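How to Oil a Wooden Table So It Stays Nice

If your table has started to look thirsty, with pale patches where the plates go, a coat or two of oil will do it a world of good. I do ours every January, when the house is quiet and I don't mind eating off my lap for a day.
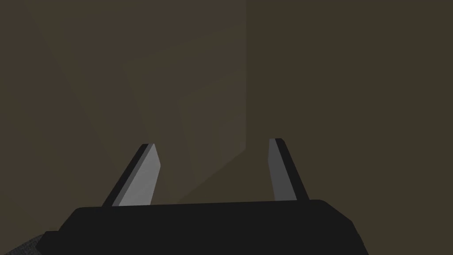 Ngô
Home care writer, Sturkosden
26/10/2020

Start by wiping the top down with a damp cloth and a drop of dish soap, then let it dry overnight. Please don't hurry this bit — I did once, and the oil went on cloudy and stayed cloudy till spring!

Next, sand lightly with the grain. Use 120 grit if the top is rough and 180 if it's only dull. You want it to feel like the back of a spoon, more or less. Vacuum up the dust and go over it again with a dry rag.
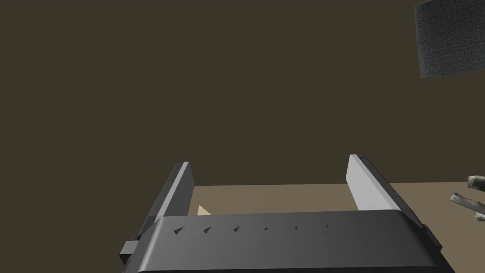 Tan tabletop with a dark gray gripper.

Now pour a little oil onto a soft cloth (I like the plain one from Godcombe, but any food-safe oil is fine) and rub it in with long, easy strokes. Wait about 2 hours, wipe off whatever is still sitting on top, and leave it until the next day before you put on the second coat. Oily rags can catch fire by themselves, so lay them flat outdoors to dry and never leave them balled up in the trash.

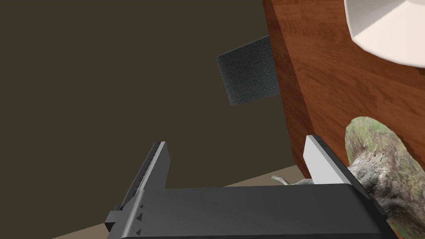 Can I use olive oil from the kitchen?
It's best left in the kitchen, as it never really hardens and can turn sticky and smell off after a while. Tung oil or food-grade mineral oil will serve you much better.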